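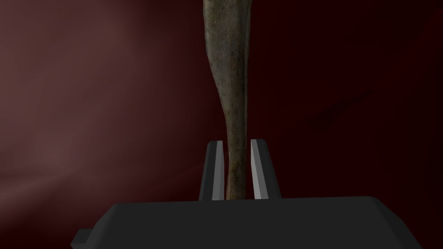
Kaditis Simulation Group — Grasping and Release Rules

Feb 22, 2019

We froze revision 2 of our rules for logging simulated grasps this week. The old sheet had grown by accretion since April and contradicted itself on contact, so I rewrote most of it. These are my notes on the parts that caused arguments.

The main change is how we use the word "grasp." Under the old sheet, an operator could mark a grasp as soon as the fingers straddled the object. Fallbridge, who receive our logs, read the same mark as force closure. Both readings were defensible, and the data was useless for comparing controllers. Straddle and contact are now separate events. Contact is taken from the solver, on both fingers, held for 20 consecutive steps. A visual judgment from the wrist view is not accepted, however clear the view looks. Small gaps between finger and surface are easy to miss at low resolution.

An open gripper gets its own event as well. The log must say "open" when the commanded width is reached, and "empty" when the solver reports no contact pair. One does not imply the other.

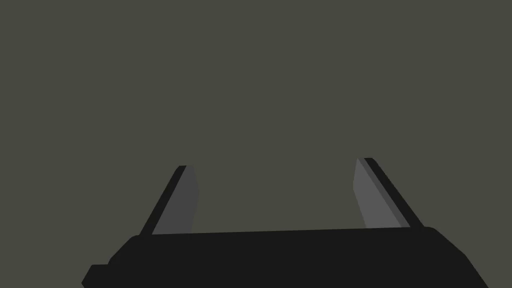
Wrist view, fingers open, nothing between them.

We reran the archive under both sets of rules. The old sheet gave 2,187 grasp events. Revision 2 gives 1,996. The difference is all straddle marks that never met the contact rule, and I would treat any success rate published from the older count with care.

Cloth is the part I am least happy with.

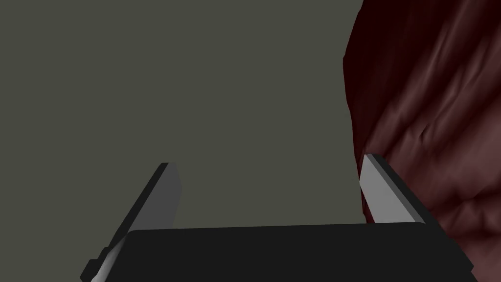
Rigid objects give a clean contact pair. Deformable ones give a scatter of them that comes and goes between steps, and the 20-step hold throws out touches that matter. For now, any contact between a finger's outer side and fabric is logged as "incidental" and left out of the grasp count. Skenex wanted it treated as a collision. I kept it separate — a collision stops the run under rule 2, and stopping for every fold would leave us with very few complete runs.

The Wuisan scene files still carry the old event names. Convert them before merging, and keep the originals.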